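Home | Robots | Space | Animals | Ask Us

The Robot Arm That Learns to Set a Table

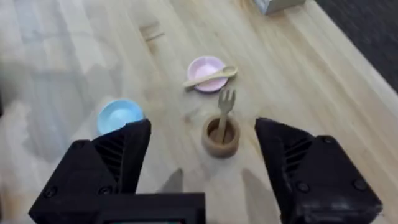
Bretik is a robot arm kit made by a company called Karna. Schools and clubs can buy it. The arm sits on a table and picks up small things, such as a spoon, a fork or a cup.

At the end of the arm is a gripper. It has 2 fingers that open and close, a bit like your thumb and pointer finger. There is a small camera there too, so the robot can see what it is reaching for.

How does it learn? A person moves the arm through a job, and the kit saves each move. Then the person does the job again. Quentin Boyer, who teaches at Skornside School, says his class did it 100 times before the robot could put a spoon on a plate by itself.

Forks are harder. They are thin, and they can slip if the fingers close in the wrong spot.

The kit takes more than 4 hours to build, and you will need a grown-up for the wiring. Karna also sells extra fingers for it.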